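4.2 What ends up in the tea box
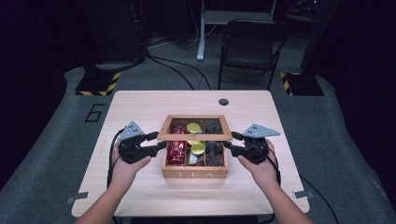 Figure 3. A compartmented tea box with the lid raised. The front panel is engraved "TEA."

I started this part of the study thinking the tea box would be the easy one. We had already worked through spice drawers and bread bins with the households in Dakholm, and a box with the word "TEA" engraved on the front seemed to leave very little room for argument. You open the lid, you put tea in it, you close the lid. Then I sat down with the interview notes and found that people had more to say about this one small box than about the whole rest of the kitchen counter!

The box in Figure 3 is a pretty standard sort: light-brown wood, a lid with clear glass in it, and an inside split into compartments. We picked the type because it sorts things for you before you've made a single decision (or it tries to). What interested me was how people dealt with those little walls. In Figure 3 the left compartment is filled by one red wrapped packet with white printing, the middle has two round yellow lids or discs, and the right side holds two dark brown clumps. I like this mix a lot as a talking point — it has a packet, something round and something with no tidy shape at all, each kept to its own column.

Hatice Dursun and I coded the sorting talk separately and then compared. We ended up with 502 remarks on where a thing should go, and we disagreed on 20 of them, nearly all to do with the word "same." When a person says they keep the same things together, do they mean the same kind of tea, the same shape, or the same time of day? One of the Tatley households sorted by who drinks what, so the father's compartment had three different teas in it and a roll of mints. I had first coded that as "unsorted," and Hatice talked me out of it over a very long lunch.

Columns came up again and again. People liked a front spot and a back spot holding the same item, the front one being for now and the back one being the spare. Shiela Lumanlan had noticed this habit in her own pilot work with pantry shelves (see Section 2.3), and I was glad to find it again at such a small scale. Seven of our households described doing it on purpose. The others did it too when we watched them fill a box, but said they'd never thought about it.

The lid got its own little theme. Most people told us the glass was the reason they kept the inside neat, and a few went further and admitted to filling the front spots with the nicer-looking wrappers. "I put the ugly ones in the back, even though I drink those first," said a woman in Hidness, laughing. Compare that with the closed tins in Section 4.1, where people were happy to tip in whatever fit.

The engraved label did less than I expected. Yiğit Çınar had predicted that a named box would be guarded more strictly than a plain one, and in the first week it was. By May, though, we were logging sugar packets, a thimble, birthday candles and one spare key, all in boxes that said "TEA" on the front. The owners still called it the tea box every time. I take up this gap between the name and the contents in Section 5, along with the recipe tins, where it gets a good deal wider.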